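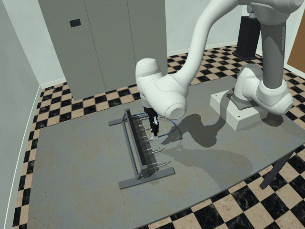

Zellwood cell, sim side: gripper down at the top of the rack, blue cable looped around the top of the rack.

January, 14:40

Right, back on the Doosan cell after the break, and I've finally got round to the rack. Nazanin had been saying for ages that the sim rack didn't sit where the real one does, and she was right (sorry, Nazanin!). It had been put in off the old drawing, before Sepehr turned the stand so it lies diagonally on the table. I've re-entered it from his measurements, saved the lot as Umlow 3 and left Umlow 2 alone in case anybody still wants to go back to it.

Next job was the tool point. Kieran changed the fingertips on the real gripper before Christmas and wrote the new length on the whiteboard, where it got half rubbed out, so I rang him and got the number again. It's in the tool file now with his initials next to it. Please, everyone, put these in the file and not on the board!

Then the hover height over the pegs. I'd had it at 40 mm, which was plenty with the old tips, but the wrist has to tilt a fair bit to get at a plug and I don't like how close the fingers come to the top of the backboard on the way in. I want another pair of eyes on that before I touch it, so Golnar, if you're reading this, have a look at approach B and tell me what you think.

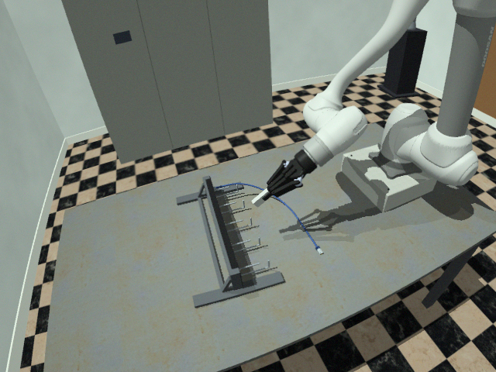
The cable is the bit I keep fiddling with. I've got it set as a chain of short links with a plug on each end, and the stiffness is a guess I made by bending a real one over the edge of my desk. Too soft and it drapes like wet string, too stiff and it springs off the hook the moment you let go. I've nudged it up a touch from what we had in Umlow 2 and I like the curve much better, though the free end still wants watching because whatever it's lying on decides where it drags. Jamshid reckons we should drop the link length before we mess with stiffness any more. Probably fair, but it slows the whole thing down and my machine already sounds like a hairdryer.

Also checked while I was in there: base position against the plinth (fine), joint limits (fine, though joint five was still using the defaults, now fixed), and gripper force, which I've left alone.

Still to do:
Load Umlow 3 on the Lirnix box and see that it opens for somebody who isn't me.
Ask Sepehr whether the stand is bolted down yet or still just clamped. If it's clamped I'll want to measure it again.
Kieran to send the drawing for the new fingertips.
Try Jamshid's shorter links overnight and compare in the morning.

Leaving the cell open on my screen, please don't close it!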